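Sesto Community Rooms: second progress report
To: Irja Manninen, small grants, Koskela Fund
From: Hanne Vainio
6th September

Dear Irja,

You asked for a page on how the storage project is going and how your money is being spent. It is going well, in the way that clearing out a cupboard goes well: everything is now on the floor and morale is mixed.

When we applied, the supplies for the hall lived in four places, one of which was Tuulikki's car. Bin bags were bought whenever somebody couldn't find the bin bags. The craft group had its own tape, the Thursday lunch had its own tape, and each suspected the other of using it. The plan was to bring the lot into the side room, sort it by who needs it and how often, and give every sort of thing a home that a person in a hurry could find.

The sorting is finished. We threw out a good deal of dried-up glue and a fondue set without forks, and gave the surplus crockery to Lanora, who run the furniture shop two doors down and were polite about it. Kaisu Suominen drew up the list of what we keep in stock, and it has been argued over line by line by people who had never before expressed a view on sponges.

Spending so far comes to 580 euros, mostly shelves, trays and baskets. The shelves are from Ova and arrived with 2 left-hand brackets and no right-hand ones. Replacements came within the week. A further 80 euros is set aside for labels and hooks, and I expect to spend all of it, having seen what hooks cost.

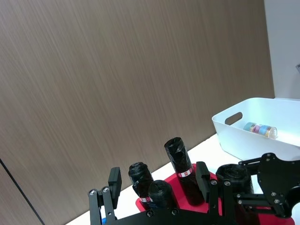

Trays and baskets turned out to be the part people took to. The rule is that cleaning things stand on trays and craft things go in baskets, so that you can lift the whole lot out and carry it to where the mess is. Bin bags are on the red tray, on their ends, four rolls of the black ones, and we buy more when we are down to one. Washi tape has gone into a white basket with a handle hole, still in its clear wrapping, pink and teal and gold, and looking far too good for the notice about the drains. Eino Ojala would have preferred the bags in a drawer. He has been offered the drawer, which sticks.

Less good news concerns the labels. We tried handwritten ones, and found that no two of us agree on what "general" means. Kaisu is now typing them. The key to the side room also remains a difficulty, as there is one key and several people who are sure they gave it back. I have asked for a second to be cut.

What is left to do:
Fix the hooks along the back wall.
Finish the labels, including a new word for "general".
Show the 20 regular hall users where things are, in small groups, with coffee.
Empty Tuulikki's car, as agreed in the spring.

We hope to have this done by the middle of October, and I will send the receipts with the final report. They are in an envelope, and the envelope is on a shelf, so you can see the project is already working on me. You are welcome to drop in before then – Tuesday mornings are quiet, and somebody will be able to find you a cup.

With thanks from all of us,
Hanne Vainio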